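The long wait for a folded shirt

2 min read

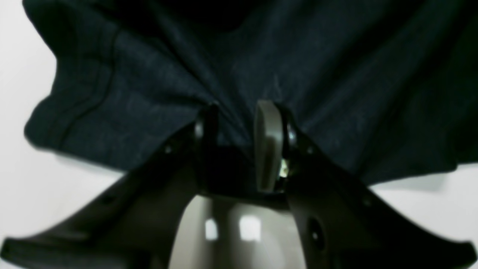 The gripper takes hold of a dark piece of fabric at Istis's open day.

The sign by the door at Istis promised "the end of laundry". It was a bold thing to put above a machine that needed a member of staff standing by all afternoon.

I went to the open day on 24th February expecting to be won over, or at least fed. The coffee was good. The robot, known as Fumoren, was slower going. It was asked to pick up clothes one at a time and fold them on a white table, and during my visit it did 13. I had brought a book and was glad of it.

Cloth is hard for machines, and the company is right to say so. A mug keeps its shape when you grab it. A T-shirt bunches up wherever the fingers close, and every crease is new. Watching the two fingers nip a bit of fabric and lift, I could see why people spend years on this. I could also see sleeves folded on the outside of the pile, and a collar that had gone missing somewhere in the middle.

Istis says Fumoren has practised on 1,769 garments and will go on trial in May with Tratevari, a hotel laundry firm. When I asked how many of those garments came out fit for a shelf, I was told the figure was "being worked on". The price was being worked on too.

A visitor beside me timed one jumper at 54 seconds. My own record is better, and I wasn't trying – though I do get bored, and the robot presumably doesn't. That is the best case for it, and the staff made it well. I'd like to see it again after a month of hotel towels, with the sign taken down.

18 shares | 2 comments

More like this
Özkan's window-cleaning robot meets a wet day
Do we need a smarter kettle?
Inside the warehouse that still uses clipboards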